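Building a Two-Arm Desk Rig in a Shared Workshop
Yen-ting Lai, Thabiso Mnguni, Lwazi Naidoo
1 February 2020
Last updated: March

3. Hardware and Task

3.1 Fingers

The rig was built on a bench at Viltby, a shared workshop with 20 members. Both arms use the Duko controller and bolt to one plate. We kept the stock gripper body and replaced only the fingers, which taper toward the tip so that they can close on small parts without blocking the wrist view. Small gray parts were the hardest to judge from that view.
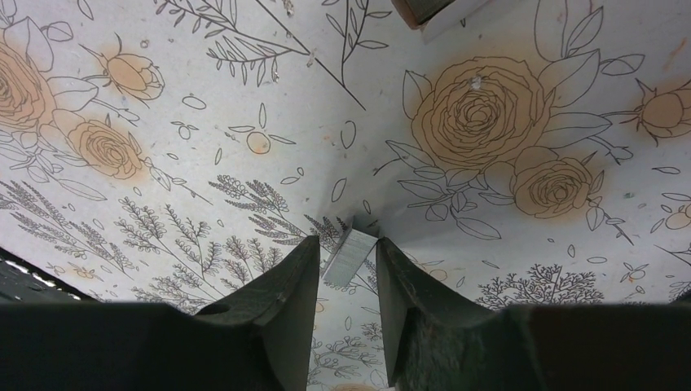

3.2 Task and Work Surface

The task is to handle staple strips beside a desk stapler. We chose it for cost and because a strip is narrow, stiff and easily dropped. The bench was covered with a printed cloth — a plain one would have made segmentation easier, but we wanted a busy background.

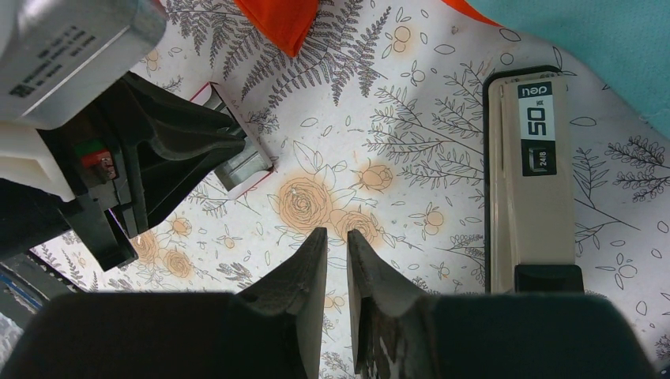 The two arms share one clock and are driven by hand through a pair of leader arms. Each command is logged together with both wrist views. Marthinus Dlamini wrote the logging code, which drops a run if either stream falls behind. 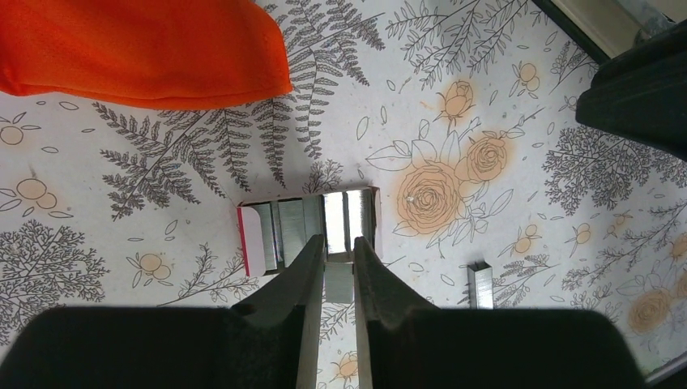 Figure 2. Wrist view with open jaws at the staple box; one strip stands apart to the right.

We logged 700 runs and set aside 69 for testing. Runs were kept whether or not the strip was dropped, and the operator marked the result by key press.
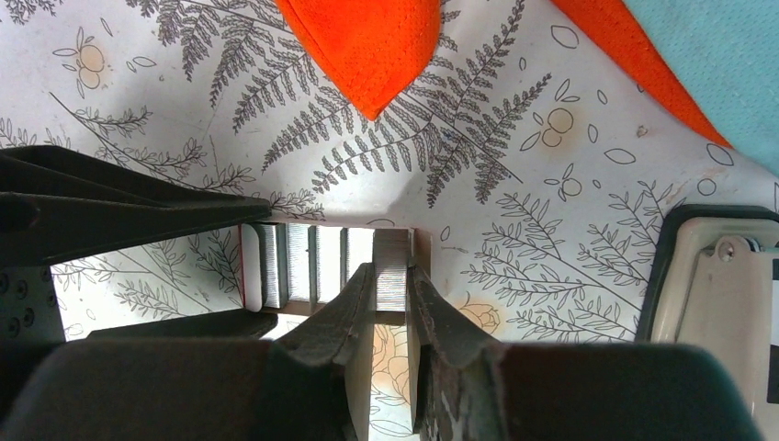 Finger wear was the main upkeep cost. The ribbed inner faces give a better hold on thin parts than the smooth set we printed first, but they mark easily. Pale scuffs like those on the lower edge of the right finger do not affect the grip, and we replaced a finger only when its ribs had worn flat. A spare pair takes 2 hours to print.

We use cookies to improve your reading experience. Accept | Manage settings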